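Bolt-and-washer test (gripper comparison)

By Bello Amadi
7/10/23
14 comments | 32 shares

The bolt-and-washer test is a small, cheap and surprisingly revealing way to compare robot grippers and hand-held gripper tools. The operator picks up loose washers from a flat table and lowers them over the shank of a bolt that stands on its head. The whole kit fits in a coat pocket, yet it can separate a good fingertip from a mediocre one in a single afternoon!

The test is best known in the form used by the Trotton group, whose written version is called Stilness. Earlier versions used pegs and wooden rings, which were easy to grab and told people very little. Swapping the rings for ordinary hardware changed that at once. A washer lies almost flush with the table, it slides when nudged, and it gives a fingertip hardly any edge to hold.

Setup

The standard layout calls for two bolts of different thickness and a handful of washers to suit each one. The bolts go head down on a smooth, hard surface with no mat or tape under them, so a careless bump will tip them over. Washers are scattered close to the bolt they belong to, and the operator may not square them up by hand once the run begins.

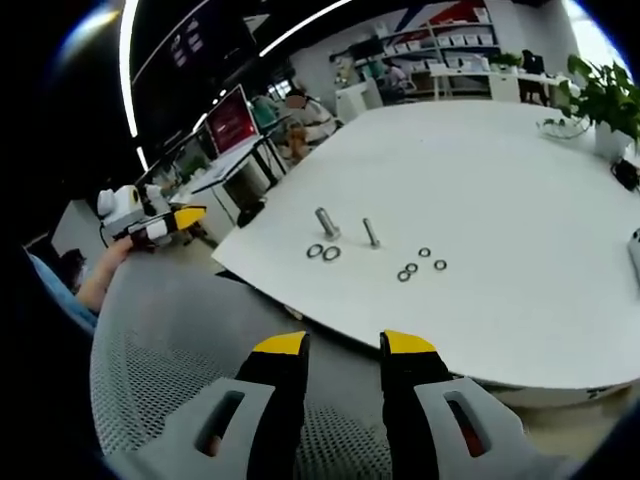 Bolts and washers on a white table, with two yellow-tipped grippers.

Operators are given 30 practice picks before anything is written down. This seems generous, but people who are new to a tool improve very quickly at first, and without the warm-up the early scores say more about the person than the gripper.

Fingertips

Most of the interest in the test is in the tips. The Flisedier tip is stiff and narrow and gets under a washer's edge nicely, although it can flick the part away if the fingers close too fast. The Pap tip is softer. It forgives a poor approach and holds well once it has a grip, but it tends to drag a thin washer along the table before lifting it. Both have loyal fans, and comparing them side by side is great fun - small differences in shape show up as completely different habits in the operator's wrist.

In one Trotton series of 109 runs, the Flisedier tip was quicker on the small washers and the Pap tip dropped fewer of the large ones. A longer series of some 500 runs later gave much the same picture.

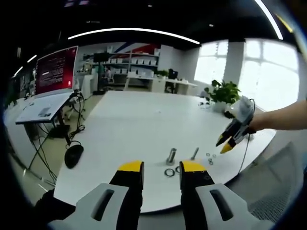

Crowding is the part of the test that catches out wide fingers. A washer with open table on every side can be approached from any angle, and almost any tip will manage it in the end. Two that touch are another matter, like the front pair of small rings near the thinner bolt, where a finger coming down for one has its neighbor to deal with as well. Stilness scores a touching pair separately from loose washers, and lets the operator push the two apart with a closed fingertip at the cost of one point.

Placing

Lowering the washer is the harder half. The hole has to come down level over the end of the shank, and a washer held at one edge likes to tilt. Skilled operators pause just above the bolt, correct the angle, and then let the washer settle under its own weight. Pressing down is allowed, but on a thin bolt it often ends with the whole thing on its side. 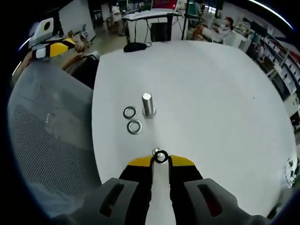 Scoring

A clean placement earns three points. A washer that is dropped and picked up again earns one, and a tipped bolt ends the run. Time is recorded but kept apart from the score, and it is used only to break ties. Runs made with a hand-held tool and runs made with an arm go on separate sheets, even when both used the same fingertips.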